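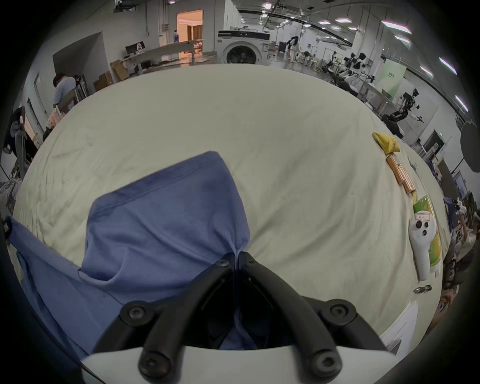

手持夹爪采集套件评测:叠衣工位试用记录

Prunen 手持夹爪套件在我们的衣物整理工位上用了一段时间,先后有 14 名操作员经手。评测只谈两件事:设备本身好不好用,以及它进入工位以后,原来做叠衣的人每天的工作变成了什么样。算法训练效果由 Dimitrov 项目组另行评估,不在本文范围内。

一、结构与握持

本体为白色外壳,前端装两根黑色弧形手指,以螺钉固定,内六角扳手即可拆装。更换一对手指,熟练后耗时不到 2 分钟。螺钉没有防松垫圈,我们每班开工前复紧一遍,厂家手册没有写这一条,建议补上。

握把偏粗。手掌较小的操作员反映食指够扳机吃力,连续操作 40 分钟后虎口发酸。重心靠前,抬高手腕时尤其明显。Prunen 提供一款窄握把,需单独订购,交货周期偏长。

二、夹持表现

测试物以针织 T 恤为主,另有毛巾和薄衬衫。针织面料最容易处理:指尖合拢捏住一点,向上提,布料自然隆起成尖,松开后落点可控。弧形手指在这一动作中的优势是接触面窄,不容易把下层衣物一起带起来。台面铺了浅色布,指尖贴近台面时有缓冲,但布面起皱后会干扰抓取,每叠完一批需要拉平一次。

薄衬衫的结果较差。面料滑,指尖胶面又偏硬,提到一半脱落的情况多。换用 Bromasar 的软胶指套后有改善,代价是指尖变厚,找衣缝比原来慢。两种配置我们都保留,按面料切换。

毛巾没有明显问题。厚毛巾对折时单手夹爪的张口略嫌不足,需要从边角下手,不能从中段抓。

三、工作内容的变化

引入套件之前,叠衣员按件计酬,动作怎么快怎么来,多数人有自己的一套手法。引入之后,同一批人改为按有效记录计酬,要求完全不同:起手前停顿,动作连贯,手指不得遮挡夹取点,失误后不许顺手用另一只手补救。老员工适应得反而慢。徒手叠衣时手指能感觉到布有几层,隔着夹爪只能靠眼睛判断,这部分经验一时用不上。

我们最初规定每人每班完成 25 组记录,后来下调。原因是后半班的废弃率上升,操作员为了凑数会缩短停顿,数据复核环节又把这些记录退回来,两头都在做无用功。现行做法是不设硬指标,每 40 分钟换岗一次,换下来的人做复核和物料摆放。

复核是新增的岗位内容,也是操作员评价最好的一项。自己看自己的记录,能直接看到哪一次捏偏了。有几位叠衣员据此改写了操作说明,把“抓取衣物中部”改成“抓取领口下方一掌处”,歧义少了很多。这类修改目前没有计入薪酬,我们认为应当计入。

另一项变化是工位的交谈少了。过去边叠边聊不影响产量,现在分神就容易重做。Plurncombe 分部试过在记录间隔放宽休息,反馈尚可,我们从周六班开始照做。

四、维护与耗材

指尖胶面磨损最快,表面发亮即应更换,继续使用会打滑。外壳耐擦洗,缝隙处容易积绒毛,用软刷清理。电池续航够一个班次,充电座数量要按人数配,不要按夹爪数配,交接班时常有两人等一个座。

软件方面,标记失败记录需要连按三级菜单,操作员普遍跳过不标,直接重录,导致后台混入大量残缺记录。厂家答复会在下一版固件加入快捷键,目前尚未收到。

五、采购建议

适合以针织类和毛巾类为主、操作员可以轮岗的场所。若仍打算沿用计件薪酬,不建议引入,废弃记录会抵消大部分产出。下单时一并订购窄握把和备用指尖,排班表也应在设备到货之前改好,我们是到货之后才改的,头一个月的记录大半作废。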